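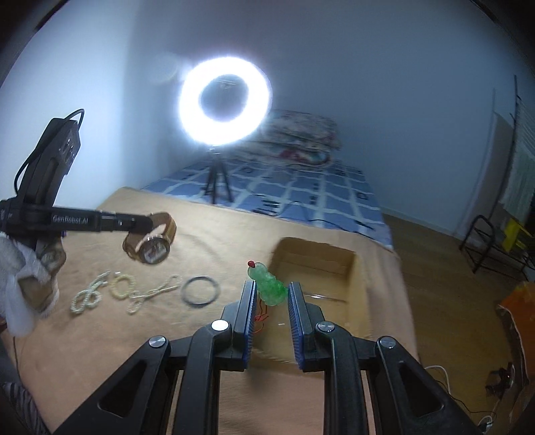 Projects > Student Reports > Comparing Finger Pads on Hand-Held Grippers

1/15/25
By the Plalto project group

When we started on this project back in July, we thought picking up jewelry would be the easy part. We had spent most of our planning time on boxes and bottles, and small things were penciled in as a kind of warm-up for the end. They ended up taking over the whole report, and we are rather glad they did!

Our question was simple enough: does a ridged finger pad hold small, awkward objects better than a smooth one? We tried 2 pad types, which we called Grendar (soft and ridged) and Flakard (smooth and a bit firmer), on hand-held grippers that you squeeze and guide yourself. The objects were a wristwatch with a leather strap, a bangle, some beaded necklaces and a little green gourd pendant on a red string, all set out on a tan tablecloth. The task was to lift each one and put it down in an open cardboard box without dropping it.

We made 300 tries altogether, and 125 of them were with the pendant (it was everybody's favorite, and also the one we argued over most). The gourd shape has a narrow waist, and with the ridged pads you could close on that waist and feel the thing settle. With the smooth pads it liked to turn as we lifted, and then the string would swing and catch on something. The watch was much kinder to us. Either pad would take it by the strap, though the smooth ones needed a firmer squeeze than we were comfortable giving somebody's nice watch.

The necklaces were the hard ones, and I don't think we did them justice. A loose strand has no real front or back, so each person went for a different spot, and one end nearly always stayed behind on the cloth. The bangle lies so flat that we had to tip it up with one fingertip first. We had written a rule against tipping in our plan, and we crossed it out on the second afternoon.

Lighting gave us more trouble than the grippers did. A ring light facing the gripper camera washed out the pale beads in a lot of our video, and we had to go through those clips slowly, up to four times each, before we agreed on what to write down. Next term we want to move the light off to one side and repeat the necklace tries with a third pad, the Orbán, which is thinner at the tip.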